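4.2 Folding long garments on the bed

1. Clear a space at the edge of the bed, as wide as the garment is long.
2. Lay the garment flat, with the waist on one side and the hems on the other.

Note: Garments over 135 cm do not go in the Radora drawer. Hang them.

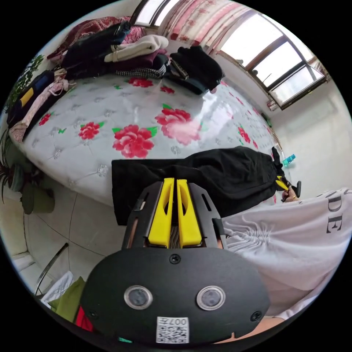
3. Smooth the fabric from the middle to both ends, then fold one leg on the other. Keep the finished pieces toward the head of the bed, as with the cream sweater and the maroon blanket – so the front edge stays free for the next long piece.

Caution: Do not pull on a seam. Maximum 40 pieces in one drawer.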